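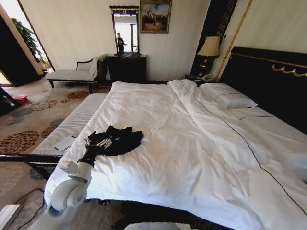

Viorica Begović wrote in to say that a duvet counts as bedding only while somebody is under it, and for the rest of the day it's a table for clothes. I can't really argue with her, so her definition stays in.

Duvet (also comforter, in most American homes)
A duvet is a soft, flat bag of filling that goes inside a washable cover and takes the place of a top sheet and blankets. I've slept under one for years and still fight with the corners every time I change it!

Covers
White is the classic hotel color, and the one I'd pick again (it can take a hot wash, and you never have to match anything). Plenty of hotel covers have a thin dark line of piping, with pillows edged to go with it. Cotton is the usual fabric. Mine is a Telow with buttons – I'd take a zipper next time.

Clothes on the bed
Dark clothes and white bedding are an old quarrel. Black knits shed lint, and a new black shirt can rub off dye if it's left in a damp heap. I pick mine up by one edge, shake it away from the bed and fold it somewhere else, then go over the cover with a lint roller.

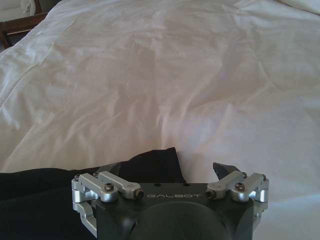

Black cloth on rumpled white bedding.

Smoothing
Start at the foot, pull the cover toward you by both corners, and let it drop with some air in it. Small creases mostly settle by themselves. Deep folds usually mean the filling has bunched up inside, and then you have to reach in and drag it back out to the corners – I do mine on Sundays, with the radio on.

See also: Bed runner; Pillowcase; Headboard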